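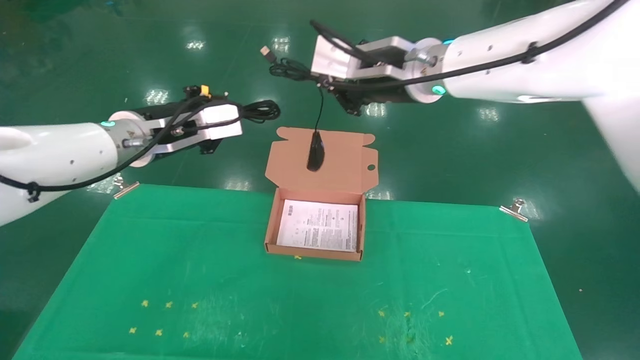
How do you get the smell out of hockey gear without ruining it?

Air does most of the work, and a cool wash once a month during the season takes care of the rest. What you want to stay away from is heat, bleach and a zipped bag.

I've been looking after hockey gear at our house for three kids' worth of seasons now, and I still remember the first winter, when the bag lived in the back hall and we all just sort of walked past it a little faster than usual. These are the habits that stuck, and most of them cost next to nothing.

Empty the bag the minute you get home

I know, I know. It's late, everyone is hungry, and practice on Wednesday doesn't let out until almost bedtime. Empty it anyway. Everything comes out, including the balled-up sock in the end pocket, and the bag itself gets hung upside down with all its zippers open. We used to drape the pads over chairs, and then we put up a row of pegs in the laundry room with a small fan on the floor pointing up at them. Shin guards and elbow pads go on with the lining facing out. Gloves go on the lowest pegs with the fingers up and the cuffs open toward the fan, and they're the slowest of the lot, so give them the best spot.

Washing the pads

Most soft pads can go in a front loader or a top loader without a center post, but do look at the tag first. Fasten every strap to itself before it goes in (hook and loop will chew a jersey to bits, ask me how I know), and put the smaller pieces in an old pillowcase with a knot in the end. Cool water, gentle cycle, half the detergent you'd use for towels, and an extra rinse. Skip the fabric softener, which leaves a film on the padding and on anything stretchy. Then back to the pegs. Never the dryer!

The helmet and skates stay out of the machine. Wipe the helmet padding with a cloth and a little dish soap, wipe again with plain water, and check the screws while you're at it. For skates, pull the insoles every time, dry the blades with a rag, and leave the hard guards for walking. Blades put away in hard guards will rust. Terry covers are the thing for the bag.

If the gloves are really far gone

Fill a laundry tub with cool water and a cup of white vinegar, push the gloves under, and leave them for half an hour. Squeeze them out, don't wring them, and rinse until the water runs clear. Leather palms will feel like cardboard the next morning. Work them with your hands for a few minutes and they'll loosen up. Do this on a weekend with no game, as they can easily need 24 hours or longer.

Small things worth keeping in the bag

A roll of stick tape, spare laces, a short screwdriver, a dry rag, and a mesh sack for whatever came off wet. I also tuck in a couple of old socks filled with baking soda and tied shut, one for each skate, and change the soda when I think of it.

At the end of the season

Wash everything one last time, let it dry for a good 3 days, and store it somewhere with a bit of air. A garage that bakes all summer is hard on foam and on glue. Ours goes on an open shelf in the basement with the sizes written on masking tape, so that in the fall I can see at a glance who has outgrown what.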